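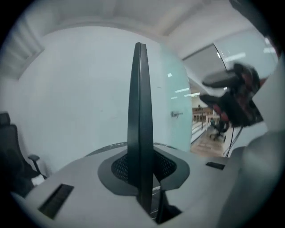

モニターと台座、真横から

大砲のない部屋にこそ行ってほしい

2020/10/24

沿岸砲台の話をすると、たいてい砲の話になる。口径、砲身の長さ、射程、どの艦から降ろした砲なのか。わかる。私だってそこから入った口で、コンクリートの砲座の円い縁を初めて見たときは、縁に沿って何周も歩いた。錆びたボルトの輪に手を置いて、ここに何十トンもの鉄が載っていたのかと思うだけで午前中がつぶれた。

でも最近は、砲座にはあいさつ程度に寄って、すぐ裏山を登ってしまう。目当ては観測所だ。測距所、照準所、指揮所、呼び方は時代と国でばらばらだけれど、要するに「敵の船はどこにいるのか」を決めていた場所である。私はこれが沿岸砲台のいちばん面白い部分だと本気で思っているし、保存や公開の順番もそろそろ考え直していいと思っている。今日はその話を、好き勝手に書く。

きっかけはスケヴァル岬(Skevar)だった。あそこは砲座が四つ、海に向かってきれいに並んでいて、草も刈ってあるし、駐車場もある。案内板には砲の断面図があって、砲弾の実物大の模型まで置いてある。よくできた展示だ。ただ、砲座に立って海を見ると、見えないのである。胸墻が高くて、その外側の土盛りがさらに高くて、砲手の目の高さからは空しか見えない。初めて行ったときは木が茂ったせいだと思っていた。二度目に行って、断面図をよく見て、最初からそういう造りだったのだと気がついた。

砲手は敵を見ていない。これが私には衝撃だった。映画だと誰かが双眼鏡をのぞいて、指をさして、撃て!となる。ところがスケヴァルの砲手たちに見えていたのは、胸墻のコンクリートと、壁に付いた指示器の数字だけだ。方位いくつ、仰角いくつ。数字が変わればハンドルを回す。撃ったあと当たったかどうかも、電話が来るまでわからない。

では数字はどこから来たのか。それを知りたくなったら、もう登るしかない。

観測所の多くは砲台からかなり離れている。高いところがよく、砲の煙や爆風がかからないところがよく、できれば敵に砲台の一部だと思われないところがいい。スケヴァルの場合は裏の尾根の先にあって、海面からの高さは100メートル。案内板の地図にも一応載っているが、小さな四角がひとつ描いてあるだけで、道は描かれていない。道はある。あるけれど、5月を過ぎると藪の下に沈む。

着いてみると、最初は拍子抜けする。半分地面に埋まった小さなコンクリートの箱で、海側に細長い隙間が横に一本。中に入るとがらんとしていて、床のまんなかに太い円柱の台が立っている。台の上にはボルトの跡。それでおしまい。砲座の迫力に慣れた目には、物置にしか見えないと思う。

ところが隙間の前に立って外を見たとたん、全部わかる。岬の先から沖の島まで、湾の入り口がまるごと視界に入るのだ。左の端と右の端が、守るべき水道の端とぴたりと合っている。誰かがこの場所を選び、隙間の幅を決め、壁の厚みで視界が欠けないように内側を斜めに削った。その削り方の丁寧なこと! 私はそこで昼飯のパンを食べながら、一時間半ほど外を見ていた。

台の上に載っていたのは俯角式の測遠器だ。仕組みは中学校の三角形で足りる。自分の目の高さがわかっていて、船の水線を見下ろす角度がわかれば、船までの距離が出る。高さが直角三角形の短い辺、海面が長い辺。それだけ。たったそれだけのことを、動く船に対して、揺れる陽炎ごしに、何秒かごとにやり続ける。

そして距離が遠くなると、この角度は恐ろしく小さい。高さ100メートルのところから10キロ先の船を見ると、俯角は一度もない。一度の半分をすこし超えるくらいだ。地球の丸みで海面は下がるし、空気の屈折で光は曲がるから、器械のなかにその補正も組み込まなければならない。望遠鏡をほんの少し傾けるネジの一回しが、海の上では何百メートルにもなる。だから台はあんなに太いのである。床とは縁を切って、岩盤から直接立ち上げてある。人が歩いた振動で器械が揺れたら話にならないからだ。台と床のあいだに指一本ぶんの溝がぐるっと切ってあるのを見つけたときは、声が出た。

もっと好きなのは潮の話だ。俯角で距離を出すということは、海面の高さが変われば答えが狂うということである。潮が一メートル上がれば、自分は一メートル低いところにいるのと同じになる。高さ100メートルに対して一メートルだから、百分の一。沖の遠い船なら、それがそのまま距離の百分の一の狂いになる。砲弾が船の手前に落ちるか向こうに落ちるかの差としては十分すぎる。

だから砲台には必ず潮位を測る係がいた。岸壁に目盛りを立てて、あるいは井戸のような縦穴に浮きを入れて、決まった時間ごとに読む。読んだ値を電話で山の上に送る。観測所ではそれを器械に入れる。砲台の花形は砲だというけれど、この浮きが引っかかって止まっていたら、どんな砲でも海に水柱を立てるだけだ。スケヴァルの岸壁の下にはこの縦穴が残っている。案内板はない。釣り人が餌の箱を置く台になっていて、それはそれで幸せな余生だと思うが、せめて一行、何か書いてあげてほしい。

ここで、大砲好きの人からよく言われる反論を書いておく。ひとつは「見るものがない」というもの。器械は戦後まっさきに外された。真鍮とガラスの精密品だから当然で、残っているのは箱と台だけ。砲のほうは、重すぎて切断されたにしても、台座なり砲身の一部なり、とにかく大きなものが残っていることがある。子どもを連れていくなら砲座のほうが喜ぶ。これは認める。姪を二人連れて観測所に登ったことがあるが、上の子は虫に刺されて怒り、下の子は隙間から石を投げることしかしなかった。

ただ、見るものがないというのは説明がないということでもあると思う。太い台がひとつあるだけの部屋でも、「ここに望遠鏡が載っていて、海を見下ろす角度で距離を測った」と書いてあれば、ずいぶん違う。溝の意味が書いてあれば、しゃがんで溝を見る人が出てくる。隙間の前に、見える範囲と船の通り道を重ねた図があればもう最高だ。砲弾の模型の予算の何分の一でできるだろう。

もうひとつの反論は、危ないというもの。これは本当に危ない。尾根の先、崖の上、藪の中、床に電線の溝が口を開けている。公開しろと簡単に言うなと、管理する側は思うだろう。私も、全部を開けろと言いたいわけではない。下の砲座のところに、上で何をしていたのかを描いた板を一枚置く。それだけでも砲座の見え方が変わるはずだ。目の見えない大砲の横に、目のありかを書いておく。順番としてはまずそこからだと思う。

ラリッツ島(Raritz)の例を出したい。ここは私の知るかぎり、観測所の扱いがいちばんいい。島そのものが小さいので、砲座から観測所まで歩いてすぐだという有利さはある。それにしても感心したのは、展示の順番だ。見学の道は船着場から始まって、まず潮位の縦穴に行く。それから坂を登って観測所、尾根を下って計算室、最後に砲座。つまり情報の流れる順に歩かせるのである。

これが効く! 縦穴で「今日の潮位」を読んで(ちゃんと目盛りが磨いてある)、上まで登って海を見て、計算室で机の復元を見て、それから砲座に出ると、壁に付いた指示器の跡が急に生きて見える。あの錆びた箱に、さっき自分が読んだ潮が入っているのだと思うと、鳥肌が立つ。逆回りに歩くと、たぶん全然つまらない。大砲を見て満足して、あとはおまけの小屋がいくつかあるだけの散歩になる。

計算室のことも書いておかないといけない。観測所が二つあるとき、それぞれから船の方角を測れば、地図の上で二本の線が交わったところが船の位置になる。離れた二点から見るわけで、底辺が長いほど精度がいい。ラリッツでは、島の端と端に観測所を置き、まんなかの地下に計算室を置いた。大きな机の上に湾の地図を広げ、二つの観測所の位置から腕木が伸びていて、電話で聞いた角度に合わせて腕木を動かす。交点に印をつける。鐘が鳴る。また角度を聞く。また印をつける。印の列が船の航跡になり、それを先へ延ばして、砲弾が届くころに船がいるはずの場所を読む。

延ばすのである。いまいる場所を撃っても、弾が着くころには船はいない。だから机の上の人たちは、ずっと少しだけ先の時間を相手に仕事をしていた。窓のない地下の部屋で、海を一度も見ずに。私はここがたまらなく好きだ。見る人と、考える人と、撃つ人が、全部別の場所にいて、電話線だけでつながっている。それで一隻の船を追いかける。コンクリートの遺跡というより、ひとつの大きな身体の骨が山じゅうに散らばっているような感じがする。

鐘の間隔が大事なのも、ラリッツで初めてきちんとわかった。二つの観測所が別々の瞬間に測ったら、線は船のいない場所で交わってしまう。だから全員が同じ鐘を聞いて、鳴った瞬間に測る。計算室にはその鐘の取付金具が残っていて、観測所の壁にも同じ形の金具がある。島の端と端に、同じ金具。展示ではこの二つを同じ色の札でつないであった。札を作った人に握手を求めたい。

さて、砲ばかりが語られるのには、資料の偏りという事情もあると思う。砲には製造番号があり、工場の図面があり、運搬の記録があり、据え付けの写真がある。鉄道で運ばれる砲身の写真なんて誰でも撮りたくなる。観測所のほうは、現場で地形に合わせて造るので図面がばらばらで、写真もほとんどない。

それでも探せばあるのだ。バラージュ砲台(Baláž)の文書は、長いこと砲の据え付け関係だけが引用されてきた。ところが目録を端から読んでいくと、全部で1,164件あるうちの274番に「高所施設通信系統図」というのがある。名前が地味すぎて誰も頼まなかったらしく、閲覧室で出してもらったとき、紐が固くてなかなかほどけなかった。広げたら、山じゅうの電話線が描いてあった。どの線がどの部屋からどの部屋へ行くのか、予備の線はどの沢を通るのか、線が切れたときはどこで伝令に切り替えるのか。赤と青の二色で、手描きで、角のところに鉛筆で計算の跡まである。

この一枚を持って現地に行ったときの楽しさといったらない。図の上では線が沢を渡るところに小さな四角があって、行ってみたら本当に、苔だらけの接続箱の台があった。前に三回もその沢を歩いていて、三回とも石だと思って通りすぎていた。知らないと見えないものが、知ったとたんに見える。砲座にはこの種の喜びが少ない。大きすぎて、最初から見えてしまうから。

バラージュについては、砲台としての評価そのものも変わると思っている。旧式砲ばかりで、射程も短く、時代遅れの砲台だったとよく書かれる。砲だけ見ればそのとおりだ。しかし系統図を見ると、通信の造りはひどく念入りで、主な線には必ず別経路の予備がある。古い砲に、できるだけいい目と神経をつけようとした砲台なのだ。当時の設計者が限られた金をどこに使ったのか、砲の一覧表からは絶対に出てこない。図面を一枚読んだくらいで大きなことを言うなと叱られそうだが、少なくとも「時代遅れ」の一言で片づけるのはもったいない。

私が会報をもらっているブルルコダンス(Brurkodance)という同好の集まりがあって、海岸の遺構を歩いて測って図にするのを長年やっている。ここの図は本当にすばらしい。砲座の図は線が生きていて、眺めているだけで楽しい。ただ、お願いがある。観測所の図にも、どうか「視界」を描いてほしい。壁の厚さや隙間の寸法はいつも正確に載っている。でも、その隙間から何が見えて何が見えないのかがない。中に立って、左の端に何が見えたか、右の端に何が見えたか、それだけでいい。木が茂っているなら、茂っていて見えないと書けばいい。隙間は外を見るためのものなのだから、外まで描いて初めて図になると思うのだ。

会報でこれに近いことを書いたら、早速反応があって、うちの近くの観測所で測ってみたという手紙が届いた。そこは隙間の右端がなぜか岬の先より手前で切れていて、設計の間違いだと思われていたそうだ。ところが視界を地図に描いてみると、切れているぶんは隣の観測所がちょうど受け持っている。分担していたのである。手紙の字がだんだん大きくなっていくのがおかしくて、うれしくて、何度も読み返した。

誤解のないように書くが、砲が嫌いになったわけではない。砲座のボルトの輪は今でも触るし、弾薬の昇降口があればのぞく。鋼の砲身がどう造られ、どう傷み、何発で交換になったのかという話を聞くのも大好きだ。砲は砲で一生かけても終わらない。ただ、砲の話があれだけ豊かなのに、その砲に行き先を教えていた部屋の話がこんなに少ないのは、いかにも片手落ちだと感じている。

行ってみたい人のために、実用的なことをいくつか。季節は冬から早い春。葉が落ちていないと隙間の外が見えない。灯りは二つ。地面に電線の溝があるので、藪の中で足を急に下ろさないこと。室内では床より先に天井を見ること。コンクリートが浮いて、鉄筋が下がっていることがある。それと方位磁石を一つ。隙間の左右の端で方位を読んでおくと、家に帰ってから地図に線が引ける。これが楽しくて、私は帰りの列車の中でもう引きはじめてしまう。揺れるのでだいたい引き直しになる。

午後より午前がいいかどうかは、海がどちらにあるかによる。逆光の海を見るのはつらい。当時の人たちもつらかったはずで、西向きの観測所では望遠鏡に色ガラスを差し替えるための小さな棚が壁に切ってあることがある。見つけたらぜひ教えてほしい。私がこれまでに見たのはスケヴァルとバラージュだけで、どちらも棚の段の数が違う。段の数がガラスの種類なのか、予備なのか、まだわからない。

あとは双眼鏡があれば持っていって、隙間の前で船を待ってみてほしい。貨物船でも漁船でもいい。水線に目を合わせて、船が左の端から右の端まで抜けていくのを追う。思ったより速いか、思ったより遅いか、それは船によるけれど、追っているあいだは妙に真剣になる。途中で電話が鳴って、下から角度を聞かれるような気がしてくる。

来年はラリッツにもう一度行って、島の反対側の観測所を見るつもりだ。前回は帰りの船の時間で登れなかった。端の壁に鐘の金具があるはずで、それの高さを測りたい。計算室のほうと同じ高さに付いているのかどうか、どうでもいいと言われればそれまでだが、気になって仕方がない。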